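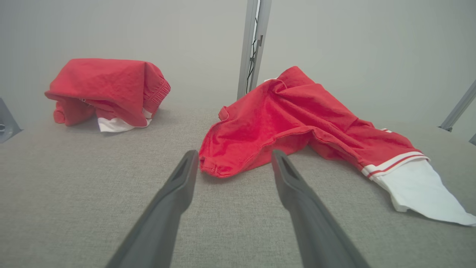

Lettre de l'atelier, n° 4

Accueil Projets Participer Anciens numéros Nous écrire

12 mars 2026, par l'équipe de l'atelier Sondutholm

Appel à participation : venez piloter nos pinces, du linge plein la table

Chères lectrices, chers lecteurs, chers voisins de Brirnstead et d'un peu plus loin,

Ceux d'entre vous qui nous suivent depuis la première lettre savent que nous avons une affection un peu déraisonnable pour le linge. Les cubes, les bouteilles, les boîtes de conserve, tout cela se saisit très bien et depuis longtemps, et les démonstrations sont toujours très jolies. Mais posez un maillot rouge tout entortillé sur une table, la manche repliée d'un côté, l'ourlet qui pend de l'autre, et demandez à deux doigts de pince gris foncé d'en attraper le bord sans emporter la moitié de ce qu'il y a dessous : vous verrez que la conversation change de ton ! C'est ce travail-là qui nous occupe cette année, et c'est pour lui que nous cherchons aujourd'hui des participantes et des participants.

Le projet s'appelle Goodall. Il consiste à comparer, sur les mêmes vêtements et avec les mêmes gestes, plusieurs jeux de doigts pour pinces à deux mors, et deux façons de les commander à distance. Au mois de janvier, nous avons mené une première campagne entre nous, à l'atelier, et nous en sommes sortis avec 1 481 saisies enregistrées, une belle pile de notes au crayon et un gros doute. Nous connaissons trop bien nos machines. À force de piloter le même bras du matin au soir, on corrige ses défauts sans s'en apercevoir, on incline le poignet juste comme il faut, on ralentit avant le contact, et au bout du compte tous les doigts paraissent bons. Il nous faut des mains neuves, et si possible des mains très différentes les unes des autres.

Ce que vous ferez

Une séance occupe une demi-journée, pauses comprises (il y en a, et elles ne sont pas symboliques). On vous installe au poste de pilotage, on vous laisse d'abord jouer librement avec le bras, le temps d'oublier qu'il est cher, puis on passe aux essais proprement dits. Les vêtements sont posés sur une surface de tissu gris clair, bien plane. Vous voyez le plan de travail par une petite caméra fixée près de la pince, les deux doigts en bas de l'écran, le linge devant eux, et vous devez :

- saisir un vêtement par un bord désigné, ourlet, ceinture ou poignet de manche ;
- le soulever assez haut pour qu'il quitte la table ;
- le reposer, étalé autant que possible, à l'endroit indiqué ;
- séparer deux pièces de la même couleur quand on vous en a mis deux.

Ce dernier exercice est de loin celui qui nous amuse le plus, et aussi celui qui fait soupirer le plus fort. Un short froissé en boule à côté d'un haut du même rouge, vus de très près par une caméra de poignet, cela demande un moment de réflexion. Prenez-le, ce moment. Le chronomètre existe, mais il est de notre côté de la cloison et nous ne vous le montrerons pas.

Entre deux séries, c'est nous qui changeons les doigts. Vous ne saurez pas lesquels sont montés, du moins pas par nous ; certains se ressemblent beaucoup à l'écran et nous tenons à ce que votre avis vienne de ce que vous sentez dans la commande. Après chaque série, vous remplissez une courte fiche, puis nous bavardons. Les fiches nous servent pour les tableaux, le bavardage nous sert pour tout le reste, et nous avons appris en janvier à ne pas l'écourter.

Ce que nous comparons, pour les curieux

Le premier jeu de doigts est celui d'origine, rigide, que nous gardons comme référence. Le deuxième a été dessiné chez Vernley, avec une extrémité plus souple qui plie un peu lorsqu'elle touche la table. Le troisième est de notre fabrication, et nous en sommes très fiers, ce qui est exactement la raison pour laquelle nous vous demandons de le juger à notre place. Côté commande, vous essaierez une poignée que l'on tient dans une main et un petit bras jumeau que l'on déplace devant soi, le grand recopiant vos mouvements. Tout le monde passe par les deux commandes, dans un ordre tiré au sort.

Nous regardons surtout le nombre de tentatives avant une prise correcte, la quantité de tissu pincé, les glissements au levage et les fois où les doigts appuient trop fort sur la table. Il n'y a pas de bon ou de mauvais pilote dans cette affaire. Une prise manquée nous renseigne souvent mieux qu'une prise réussie, et les personnes qui se disaient « très maladroites » lors des répétitions entre amis nous ont donné de très belles données.

Qui nous cherchons

Toute personne majeure, à l'aise en français, capable de rester assise devant un écran par périodes raisonnables et d'y distinguer les plis d'un vêtement (avec lunettes, bien entendu). Aucune connaissance en robotique n'est demandée. Si vous avez cousu, repassé, plié du linge dans un hôtel, tenu un pressing, conduit une grue, joué de la marionnette ou passé votre jeunesse avec une manette dans les mains, dites-le-nous dans votre message, cela nous intéresse énormément. Si vous n'avez rien fait de tout cela, écrivez-nous aussi !

Nous aimerions beaucoup accueillir des gauchers, que nous avons très mal servis jusqu'ici. La poignée a été refaite pour eux et attend encore d'être essayée sérieusement. Le poste se règle en hauteur et convient à une personne en fauteuil roulant ; l'entrée de l'atelier est de plain-pied du côté de la cour. Pour tout autre aménagement, parlons-en avant, il y a presque toujours moyen.

En revanche, nous ne pouvons pas retenir les salariés de Vernley ni leurs proches, ni les personnes qui ont déjà piloté pendant la campagne de janvier, malgré toute l'amitié que nous avons pour elles.

Dédommagement et petites choses pratiques

Chaque séance complète est dédommagée de 100 euros, versés par virement. Si vous souhaitez vous arrêter en cours de route, vous le pouvez à tout moment, sans avoir à donner d'explication, et la somme vous reste acquise. Café, thé et de quoi grignoter sur place. Prévoyez des manches qui ne gênent pas aux poignets et laissez les bagues larges à la maison, elles accrochent le petit bras.

Nous enregistrons les images des caméras tournées vers la table, la position du bras et de la pince, et vos réponses aux fiches. Votre visage et votre voix ne sont pas filmés ni enregistrés ; pendant la conversation, l'un de nous prend des notes à la main, que vous pouvez relire avant de partir. Les enregistrements sont rangés sous un code. Vous pouvez demander le retrait des vôtres jusqu'à la publication du rapport, par simple courrier, et nous vous confirmerons la suppression par écrit.

Vous serez dans une pièce séparée du bras, avec un bouton d'arrêt à portée de main. Un membre de l'équipe reste près de la machine pendant toute la séance et remet le linge en place entre deux essais. On nous a demandé si l'on pouvait apporter ses propres vêtements : c'est gentil, mais non, chacun doit travailler sur les mêmes pièces, et nos maillots ont déjà bien assez vécu.

Nous espérons réunir quelque 1 000 saisies nouvelles avant l'été, ce qui suppose de remplir assez régulièrement le calendrier. Les créneaux du matin partent vite, ceux de fin d'après-midi sont plus tranquilles, et l'on peut venir à deux, l'un pilotant pendant que l'autre lit dans le coin canapé, puis en échangeant.

Comment se proposer

Écrivez-nous quelques lignes par le formulaire « Participer », en objet « Goodall ». Dites-nous votre main habituelle, vos disponibilités, ce que vous faites ou avez fait de vos mains dans la vie, et, si vous en avez envie, comment vous pliez un drap-housse (la question est sérieuse, les réponses font l'objet de vifs débats chez nous). Nous répondons à tout le monde, parfois avec un peu de retard. Les personnes retenues reçoivent la notice d'information et le formulaire de consentement avant la séance, afin de les lire chez elles, au calme, et de nous poser toutes les questions qu'elles voudront.

Si vous hésitez encore, passez nous voir. On peut regarder un bras au travail depuis la vitre du couloir, sans rendez-vous, aux heures d'ouverture, et repartir sans s'être engagé à rien. Et si vous connaissez quelqu'un que cela amuserait, faites suivre cette lettre, nous vous en serons très reconnaissants.

Bien chaleureusement,
L'équipe de l'atelier Sondutholm

Contact | © Atelier Sondutholm, Brirnstead | Haut de page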